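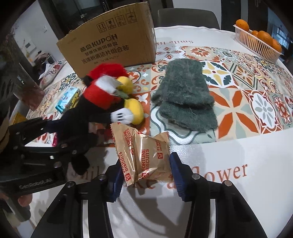 Drirkisness Social Club
Minutes of meeting, February 14, 2025
Held in the small lounge, round table. Started late, key.

Present: 11 members. Apologies: 3, all by phone. Quorum fine.

1. Last minutes
Read, accepted. One fix, "fete" not "feet". Done.

2. Money
Balance $1,174. Nothing owing except the hall share for the quarter, invoice still not here from Zatel. Chase again. Question from the floor about whether we get the cleaning charged twice. Nobody had the old invoice on them. Carried over.

3. Care parcels
Bulk of the meeting. Target is 32 parcels, same as last time. Agreed contents stay small and light: something to eat, something useful, something fun.

Biscuits - the Fortune Biscuits in the brown foil were liked. Some felt they get crushed. Put in last, on top. Agreed.

Tissues - pocket packs, the light blue ones with the cartoon on the front. Wanted by everybody, keep. Suleck quoted for plain white ones, cheaper, but the meeting prefered the cartoon ones. Vote taken, cartoon ones won easily.

Sweets / wrapped bits - pink packets okay. Long talk about nuts. Anything without a readable ingredients list stays out, no exceptions. Whoever buys, check before paying.

Soft toys - one per family parcel, none in singles parcels unless asked for. The cartoon one with the white gloves and yellow shoes goes to a family parcel. Point made that a toy takes up half the bag. Accepted, bigger bags for families.

Fluffy things - red fluffy ball, much discussion on whether it is a toy or a decoration. No decision. Not for under threes either way.

Green fuzzy knit - is nice and warm looking but sheds a bit at the edges. Trim before it goes in anything.

Minion item - goes with the kids' things.

4. Boxes and bags
The big KUPOH carton to stay as the main collecting box. Good size, stands up by itself. Concern raised about the base if we load tins in it. Tape underneath, two strips, before next collection.
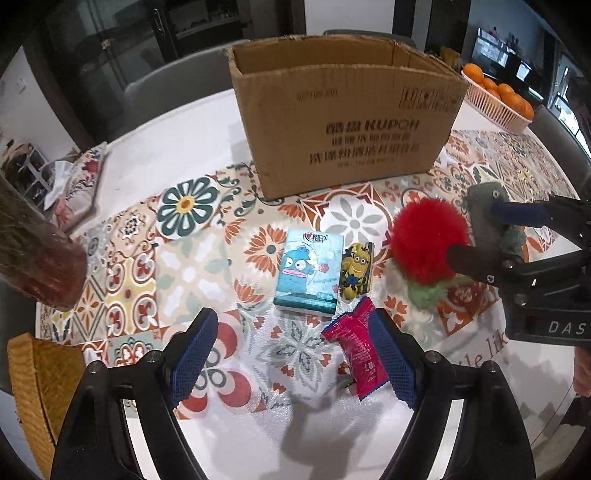
Also agreed no tins in the big box at all, tins go in the crate under the window. Motion to buy proper plastic tubs from Zou. Price not known. Defered until we have a price.

Paper gift bags: keep using the patterned ones while they last. White with the red and orange flowers is popular with the older members. Please stop folding them in four, they don't stand up again.

5. Table and cloth
Tile pattern cloth, the "Smile like a flower" one, is to stay on for packing. Two people find it too busy and lose small things on it. Others like it. Compromise, cloth stays, small packets go in a bowl first. Bowl to be brought from home.

Reminder that cloth goes home for washing after each session, roster on the door. Cold wash only. Last time it came back stiff.

Chairs back under the table at the end please, the lounge gets used straight after us.

6. Packing order
Tried to settle this once and for all:
Flat things first
Toy or knit item
Tissues down the side
Sweets
Biscuits on top
Card last, facing out
Somebody to write it up big and stick it on the wall.

7. Other business
- Cards. Running low on the blank ones. Up to $20 approved.
- Scissors missing again, the orange pair. If you have them bring them back.
- Request for a bigger table. Not this year.
- September drive: start asking early, last one was a scramble. Flyer to be redone with the right phone number on it this time.
- Tea money, tin is short. Gold coin each please.

Actions
Chase Zatel invoice
Get tub price from Zou
Tell Suleck no thanks
Tape for carton
Packing list for wall
Bowl

Next meeting same room, same time. Supper after, bring a plate. Closed 8.40 pm.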